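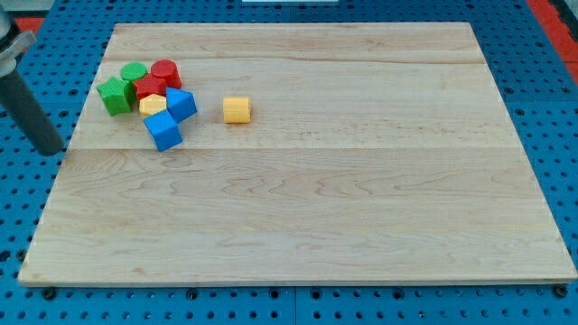
Vol. 2, No. 7

Rondach gets its floor back, eventually

Concertgoers at the Rondach arena stood on something new in July. Staging firm Vainio laid 1,652 interlocking panels over the ice rink for the two-night Skolon festival, a job the venue had penciled in for an afternoon and which wrapped up at 4 a.m.

The panels, rented from Duralov, are rated for forklifts, stage towers and, presumably, the audience at a metal show. Vainio put 523 of them under the main stage alone. The rink's hockey tenants asked that the ice be left exactly as they found it, and have already sent a list.

Duralov says another 400 panels are on order for the fall season. Parking will remain as it is.

We use cookies to improve your experience. By continuing to browse, you accept our cookie policy. Accept | Manage settings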